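Fault 157

Night shift at Vandatus, the quiet one. You sit, you watch the arm, you write down what it does. Reset the table when it asks.

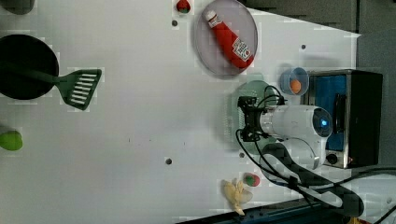

I'd been on since ten and the job was ketchup. Pick up bottle, put bottle on the plate, take bottle off the plate. That was the whole job. The arm had done it 1,139 times since the count was last zeroed and I had initialed every page of the log.

Then it stopped.

No alarm. Just stopped, up in the air, gripper over the green plate like it had forgotten a word. Blue light on. The screen said FAULT 157, which isn't in the binder. The binder goes to 156. I checked twice, then checked the back cover, because sometimes people write things on the back cover. Somebody had. It said call Savuveck. No number.

So. Procedure. Hit the stop, wait eleven seconds, key out, walk in. I hit the stop. The button went down and it felt wrong, soft, like pushing a thumb into bread. I counted to 11. Key out. Key in my pocket, I know it was in my pocket, I could feel it against my leg.

I reached in for the banana.

Don't ask me why the banana. It was nearest. You clear the table from the front, that's how they train you, front to back, and my hand was over it when the wrist turned. Not fast. A quarter turn, maybe less. Then the whole arm came down and accross, smooth as anything, the same move it makes for the bottle, except the bottle was up on the gray plate and I was down here.

It got my sleeve. Just sleeve. Closed on the cuff and started to lift.

You think you'll yell. I said "excuse me." I said it twice.

It's not a strong arm, people say that, the guy from days says it every time he leans over it with his coffee. Strong enough. It had my elbow up past my ear and I was on my toes with my hip jammed into the rail. Strawberry went over the side, I heard it bounce. I was trying to get the other hand to the wall switch and the wall switch is six feet away because whoever laid out this room never once stood where I was standing.

Button came off the cuff. That's all that saved me, a cheap shirt. Cloth slid, I dropped, sat down hard on the floor.

The arm carried on. Went to the gray plate with nothing in its fingers. Opened. Waited. Logged a success.

1,140.

I got the wall switch. The light went out on the wrist and then I just stood there a while holding my arm, which was fine. Red line round it. Fine.

Report says what I've told you. The stop button had been swapped in March, and the one they put in was a Gourlay, a nice one, big red mushroom, and it was wired to the screen and not to the power. So it told the screen to stop. The screen stopped. Everybody very pleased with the screen.

They wanted to know about the key. I said it was in my pocket. They said the key turns off the door lock, did I know that. I said the card on the door says it turns off the arm. They took a picture of the card. Next night there was no card.

And 157? A woman from Savuveck rang back finaly, four in the morning her time. She went quiet, then I heard typing. She said it means operator absent.

I said I was right there.

She said, well, it couldn't see you. There's a camera on the wrist and it looks at the table. You weren't on the table.

I asked what happens at 157. She said it waits a bit and then goes ahead without you.

They offered me days. I said no, I sleep days. I asked for a longer cord on the wall switch and got a form. Filled it in, box for "nature of concern," about as wide as my thumb. Wrote SLEEVE.

I'm on tonight. New button, the old kind. I pushed it before I sat down, and then I walked over and pulled the plug to see, and put it back, and pushed the button again. Short sleeves.

Bottle's on the plate. It's asking for a reset.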